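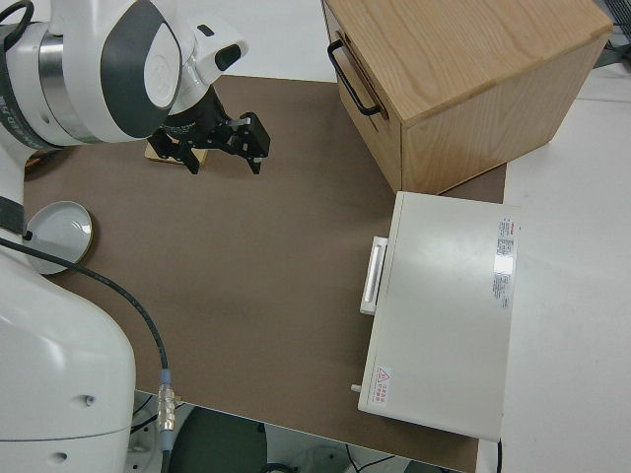
Table layout, Nerstead room, May, 09:30

Working on the kitchen props for the Kragh set. Aim for the morning was a fixed layout that can be reset from the notebook without measuring everything again.

Mat first, squared to the front edge of the table and taped at the corners. The Fendska double-sided tape leaves residue on the white top, so use the paper one.

Drawer unit goes at the back right, set at an angle, handle toward the middle of the mat. Oven in front of it. Reference distance from the left edge of the mat to the plate center is 293 mm. Anything closer to the edge and the plate gets bumped when people lean over for the drawer.

The small wood block is treated as a prop, with its own line in the list. Same block every time, do not swap in one from the Curholm box. Those are a different size.

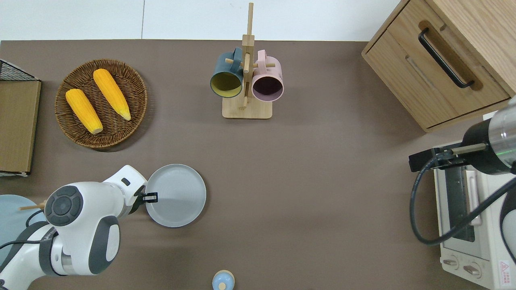 Basket stays on the left with both corn cobs in it, lying the same way. They roll if only one is in there. Mug tree at the back near the wall, one mug on each side of the post: teal with the yellow inside on the left, pink with the purple inside on the right. With both on one side the base walks when you lift a mug off. Checked the post for play, none.

Overhead light at 1000 lux on the mat. Glare off the top of the oven is worse with the blind up. Blind down for now, matte film to be tried later.
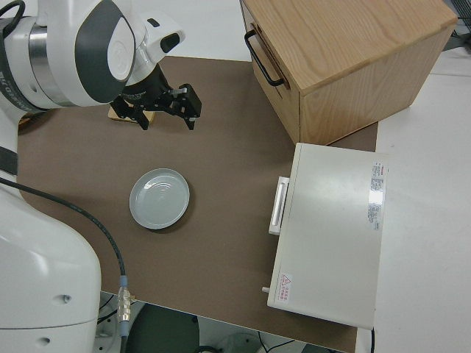

Plate needs clear mat all the way around it. Previous layout had the basket too near and the rims touched.

Reset time from a cleared table: 3 minutes with the list, longer without. Layout saved as number 51.

Open items:
- drawer sticks at the end of its travel, wax the runners
- spare plate, same diameter
- Curholm box still unlabeled
- ask for a second roll of paper tape

Stopped 11:45.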